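2021-04-17

**Diario de la sala Burano. Registro de la jornada.**

Se abre la sala a la hora habitual. Quedan pendientes de la jornada anterior la revisión del inventario de juguetes blandos y la redistribución de las mesas blancas, asuntos ambos que se acometen por este orden. Debashish Sultana se incorpora a primera hora y se hace cargo de las etiquetas, que desde el recuento de diciembre presentaban números repetidos en dos de las cajas.

El inventario general del servicio supera las 1,000 piezas, de las cuales corresponden a esta sala 92. El resto se custodia en el almacén de Birnerley y no ha sido objeto de la revisión de hoy. Se comprueban una por una las fichas de las piezas de peluche y se corrige la descripción de aquellas en las que figuraba únicamente «animal, color claro», fórmula que en lo sucesivo no deberá emplearse. Debashish Sultana propone que toda ficha recoja, como mínimo, la especie, el color principal y el estado de las costuras. Se acepta la propuesta y se aplica desde este momento.

En el transcurso de la mañana se recibe una consulta telefónica de la ludoteca Jandari sobre las condiciones del préstamo. Se le remite el reglamento vigente y se le recuerda que el plazo ordinario es de 45 días, sin prórroga automática. La ludoteca solicita también fotografías de las piezas disponibles, solicitud que se traslada a quien lleva el catálogo.

Se pasa después a la mesa con el conejo de peluche de color lavanda. La ficha antigua lo daba por gris, error que ya había señalado la propia ludoteca en un préstamo anterior. Queda descrito como sigue: conejo, pelo suave, tono lavanda pálido, orejas largas con el interior claro, ojos pequeños. Se añade una nota sobre la planta blanca de la pata, detalle útil para distinguirlo de otra pieza del mismo lote, que carece de él.

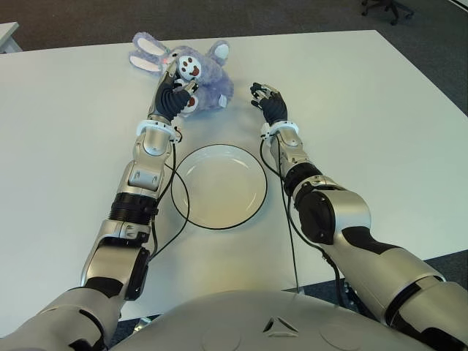

Conejo color lavanda, sobre la mesa blanca.

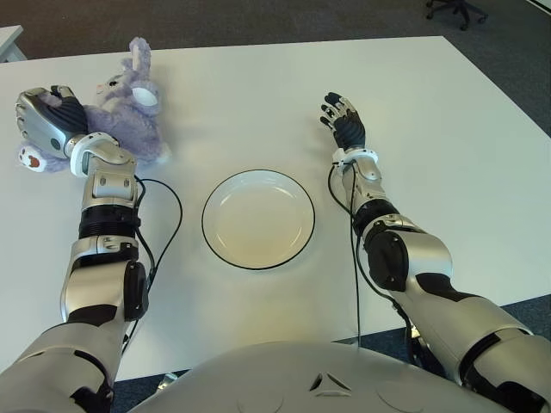
La ficha corregida se archiva en la carpeta Mahmoudi, denominación que conserva por haber sido ése el proveedor de las primeras cajas. Se hace constar que la carpeta está casi llena y que convendrá abrir una segunda antes del próximo recuento. Quien suscribe es partidario de mantener el nombre - la costumbre está muy arraigada entre el personal - aunque Debashish Sultana observa, con razón, que a las personas recién incorporadas no les dice nada. La cuestión queda sin resolver.

Por la tarde se examinan las costuras de los peluches de mayor tamaño. De las piezas examinadas se apartan un oso, con la oreja derecha descosida, y una tortuga que ha perdido parte del relleno. Ambas se envían a reparación con su correspondiente volante. No se retira definitivamente ninguna pieza. Se recuerda que la decisión de dar de baja un juguete exige la firma de dos personas y que el mero desgaste del pelo no constituye motivo suficiente.

En lo relativo al lavado, se acuerda remitir un lote de 16 peluches al servicio externo, en bolsas cerradas y con relación nominal. La última entrega volvió con una bolsa sin relación, lo cual obligó a cotejar su contenido con las fichas y ocupó buena parte de una mañana. Quien suscribe redacta una nota de reclamación en términos corteses y la deja en la bandeja de salida.

La redistribución de las mesas no ha podido completarse. La propuesta consiste en reunirlas en un solo bloque, de manera que la clasificación pueda hacerse sin trasladar las cajas de un lado a otro. Se ha medido el espacio y el bloque cabe, si bien reduce el paso hacia el armario. Debashish Sultana prefiere dejar una de ellas separada y reservarla para las piezas en consulta. Se probarán ambas disposiciones.

Se anota asimismo que la moqueta gris requiere aspirado más frecuente en los días de revisión, por la pelusa que sueltan algunas piezas. Se traslada la petición al servicio de limpieza.

Debo consignar, a título personal, que el trabajo de fichas me ha resultado hoy más grato de lo previsto. Llevaba semanas aplazándolo. Al corregir la del conejo encontré, grapada al dorso, una hoja de préstamo antigua con una observación a lápiz: «devuelto con lazo, se retira el lazo». El lazo no aparece en ninguna caja. He incorporado la hoja al expediente y he dejado el lápiz tal como estaba.

Quedan pendientes: la respuesta a la ludoteca Jandari en lo que atañe a las fotografías, la apertura de la segunda carpeta, las etiquetas de la caja de animales marinos y la prueba de las mesas. Debashish Sultana se lleva la llave del armario, de lo que se deja constancia en el libro de entrada. Se cierra la sala con las persianas bajadas.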